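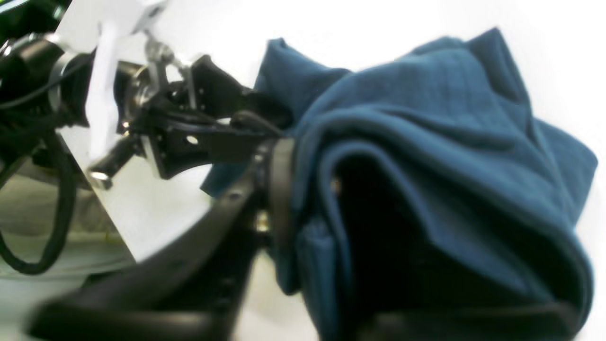

Bonjour à toutes et à tous. J'ouvre ce sujet parce que je cherche depuis le mois de juillet une réponse claire sur le pré-lavage des tissus avant la teinture, et chaque livre que je lis me dit une chose différente. Je teins chez moi, dans la buanderie, des textiles de maison que je récupère en ressourcerie. Pour les couleurs claires je n'ai pas de problème. Pour les foncées, c'est plus difficile : je veux obtenir un bleu canard profond comme celui du tissu sur la photo, avec ces petites côtes presque gaufrées où la couleur devient un peu plus claire sur le dessus, et chez moi le résultat est toujours taché. J'utilise le colorant réactif Drandach, la poudre, avec le sel et le carbonate de soude. J'ai pesé 802 grammes de coton sec pour le dernier bain. Faut-il vraiment faire bouillir le tissu avant, ou bien un lavage à 60 degrés est suffisant ? Je vous prie d'excuser mes fautes, le français est ma troisième langue.
Posté par marmite_bleue, 24 juillet 2018

garance_du_lot
Bonjour marmite_bleue, et bienvenue. Ton français est très bien !
Pour moi, faire bouillir est obligatoire quand on travaille avec du linge de récupération. Il y a dedans des années d'adoucissant, et l'adoucissant, c'est l'ennemi de la teinture. Grande marmite en inox, une cuillère de carbonate par litre, un peu de liquide vaisselle sans parfum, une heure à petits bouillons. Regarde la couleur de l'eau à la fin, tu vas comprendre (chez moi, elle sort parfois comme du thé).

Terton_44
Pas d'accord avec le message précédent. Je fais du 60 avec un cycle long, deux fois de suite, sans adoucissant évidemment, et je n'ai jamais de taches. Faire bouillir du tissu éponge pendant une heure, ça le rend rêche et ça consomme beaucoup de gaz.
Les taches viennent presque toujours du brassage. Quel est le volume de ton récipient ? Si le tissu est serré au fond, il y a des plis qui ne voient jamais le colorant.

marmite_bleue
Merci pour vos deux réponses. Mon récipient est un seau de 30 litres. Je mets l'eau jusqu'à la moitié, peut-être un peu plus. Je remue pendant les premières dix minutes, ensuite je laisse et je reviens de temps en temps.

Terton_44
Voilà, c'est ça. La moitié du seau, pour ce poids de coton, c'est juste. Vingt fois le poids du tissu en eau, c'est la règle que j'ai apprise, donc ici il faudrait 16 litres et je monterais à 20 sans hésiter. Et il faut remuer sans arrêt la première demi-heure, pas dix minutes. Après l'ajout du carbonate aussi, c'est à ce moment que la couleur se fixe, et si un pli reste fermé, tu le retrouves plus clair au séchage.

garance_du_lot
Je maintiens pour l'adoucissant. On peut remuer toute la journée, si la fibre est grasse, la couleur ne rentre pas. J'ai fait l'essai avec deux moitiés du même drap, même bain, même brassage : celle passée à 60 avait des zones pâles, celle bouillie était unie.

Terton_44
Un seul drap, ce n'est pas un essai. Mais je reconnais que pour du linge très vieux, ton argument se défend.

petite_lessive
Bonjour, je me permets d'intervenir sur un autre point. Est-ce que le tissu est bien en coton à 100 % ? Les textiles un peu gonflants, qui ressemblent à de la polaire ou à de l'éponge fine, contiennent souvent du polyester. Le colorant réactif ne prend pas du tout sur le polyester. Test facile : on brûle un fil au-dessus de l'évier. Le coton sent le papier brûlé et laisse une cendre, le polyester fond et fait une petite boule dure.

marmite_bleue
J'ai fait le test du fil ce soir. Il y a trois serviettes où j'ai trouvé la petite boule dure ! Les autres sont en coton, je crois. Je suis un peu fâchée avec moi-même, car les étiquettes étaient coupées et j'ai supposé.
Par contre les taches sont aussi sur le coton, donc Terton_44 et garance_du_lot ont encore le droit de se disputer.

vieux_bain
Je lis ce forum depuis longtemps et j'écris rarement. Pour les bleus-verts foncés il y a une difficulté particulière : c'est un mélange, et le turquoise monte plus lentement que les autres. Si l'eau est trop froide, on obtient un bleu marine triste avec des auréoles. Je fais le bain à 40 degrés, et je couvre le seau avec une vieille couverture pour garder la chaleur. Temps total : toute la nuit.
J'ai noté mes bains dans un cahier, le numéro 243 est justement un canard sur nid d'abeille de coton. J'avais mis une dose de colorant en plus de ce que conseille le fabricant, et j'ai bien fait, les côtes prennent moins que le creux.

garance_du_lot
Toute la nuit ? Au-delà de deux heures, le réactif est hydrolysé, tu ne gagnes rien.

vieux_bain
Avec le turquoise, j'ai vu une différence. Je n'ai pas de laboratoire, je dis seulement ce que je vois sur mes tissus.

marmite_bleue
Merci à tous. Je résume ce que je vais faire : ébullition pour les pièces les plus vieilles, deux lavages à 60 pour les autres, 20 litres d'eau, le bain à 40 degrés avec une couverture. Pour la durée, je vais couper une serviette en deux – une moitié sortie après deux heures, l'autre le lendemain matin. Je posterai le résultat quand tout sera rincé et sec.

petite_lessive
Pense à rincer à froid d'abord, et ensuite très chaud. Et ne mets pas les serviettes blanches dans la machine juste après !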